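Home Forum Builds Members' Projects Log in
Search this forum... Go

Two mismatched hands, one desk tidy - simulation before hardware

quezada_dan
I've been lurking since I joined the Ditdale workshop and this is my first build thread. The plan is a two-handed bench rig that sorts small bits out of a desk organiser: screws, pen caps, fuses, that sort of thing. Nothing is bolted down yet. Kusum Dixit, who runs the Friday evening session, told me to get it behaving in simulation before I spent any more on servos, so that's where I am.

The two hands don't match. The left is white plates over black joints, the right has a silver forearm and black blocky fingers. They're two different designs and I wanted to compare them on the same job before committing to one.
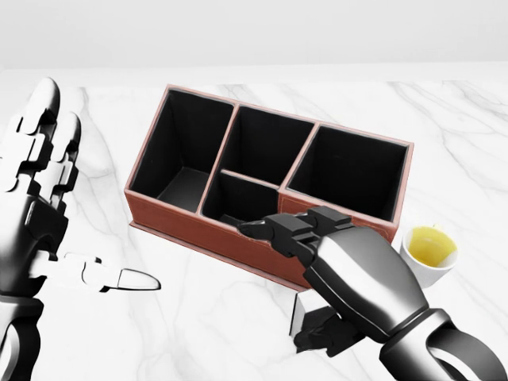 The right hand is the one giving me trouble. I can get the fingers over the front wall of the organiser without clipping it, but as soon as I ask for a pinch inside the shallow front compartment, the thumb has nowhere to go. It hangs down outside, on the front side, and the wall ends up between thumb and finger. The tall compartment on the left end is worse because the finger won't reach the floor of it at a sensible wrist angle.

I've run the same reach 400 times with small random shifts to the organiser position. It touches the wall in 45 of them. Is that good enough to move on to printing parts, or should I be fixing the approach first?

jikley
Fix the approach first. 45 in 400 in simulation will be a lot more on the bench, where your organiser isn't exactly where you think it is and your joints have slop in them.

On the thumb, come in from above with the palm flatter and drop both digits into the compartment together. You're reaching over the front edge like a person would, and a person has a much thinner thumb.

quezada_dan
I tried the top approach. The wrist ring fouls the upper arm limit before the palm gets flat. I could raise the shoulder mount by 100 mm, but then the left hand can't meet it in the middle unless I raise that one as well.

jikley
Then raise both. Better now than after you've drilled the bench.

nanadankwa
I disagree with raising both. I built a similar pair at Sustambridge last year and the extra height made the whole thing wobble. We ended up lowering it again and turning the organiser instead. You've got yours at an angle, with the long side running diagonally. Try it square to the right arm and see how many touches you get before you change any of the mounts.

Also, what is the left hand for? Pointing a finger at the tidy from that distance isn't doing any work. If it held the organiser steady by the base plate you could press against the walls a bit and stop worrying about every touch.

quezada_dan
The left hand is meant to hold it, yes. At the moment it only has a start pose and I haven't written the rest. The base does stick out a little past the walls so there is something to get a fingertip on.

bench_mouse
Is the cup part of the test? It's right next to the silver forearm.

quezada_dan
Yes, it's an obstacle. I wanted something on the table that the arm mustn't knock. It's a fixed object though, so the yellow stuff in it won't slosh.

bench_mouse
Make it a free body then. If it's fixed, the arm can lean on it and you may not notice. I had a run that looked perfect and the elbow was resting on a fixed block the whole time.

quezada_dan
Good point. I'll check the contact log for the cup as well as the organiser.

jikley
@nanadankwa I don't agree about the wobble. That depends on what the post is made of. Aluminium extrusion with a brace will hold at that height.

nanadankwa
Ours was extrusion with a brace. It still moved when the arm stopped quickly. Slowing the arm down helped but then each pick took ages.

kusum_d
Both of you are guessing at his bench. Dan, do the cheap test first. Turn the organiser square, free the cup, run it again with the same seed so the shifts are the same, and post the numbers. I'd also put some friction on the marble. The default table is very slippery and the organiser will skate off as soon as you let it move.

quezada_dan
Done, ran it overnight. Square to the right arm, 400 reaches, same seed: touches went down to 12. The cup got nudged in three of them, all by the forearm and not the hand, so bench_mouse was right to ask. The pinch in the front compartment works now if I go in from the right-hand end. The tall compartment is still no good.

nanadankwa
Leave the tall one for long things that stick out of the top. Pens. You don't need to reach the floor.

jikley
12 is better. I'd still raise the mounts.

bench_mouse
What did the friction change do?

quezada_dan
Haven't put it in yet, the organiser was still fixed for that run. I'll do that next, along with the left hand hold. Does anyone have a friction value they trust for a leathery base on stone?

kusum_d
Bring a bit of the material on Friday and we'll tilt a board until it slides.

Post 977 in Builds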